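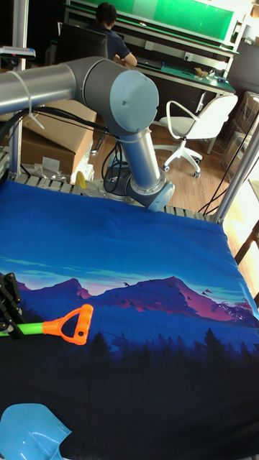 Printed cloths under the arm: worth swapping?

Palesa Nel
Hi all, I'm gathering examples for a learning system at our place in Honham, all toy shovel jobs, with the arm driven by hand. I've got 493 good runs so far on the same cloth, the one with the pink and purple mountains and the dark trees. The shovel's orange grip shows up nicely on the mountains, but I'm worried the thing will learn the cloth instead of the shovel! Do I change it now, or carry on to 2,000 and then change?

Mireille Hakim
Change it now. We did our whole first batch at Sernside on one tablecloth and it fell to bits on a plain table (70 good tries out of 2,000, I still wince). Swap every morning if you can, and include at least one boring plain cloth. Keep the 493, they're fine as part of the mix. I'd also smooth the creases near the edges, ours used to catch the fingers. And write down which cloth goes with which run, you'll want it later.

wilasberg_tom
just get 2 cloths and alternate, works for me

Mabuza
Depends what you're training, really. Mine didn't care about the cloth at all but it hated the lights being moved. Try the shovel the other way round too.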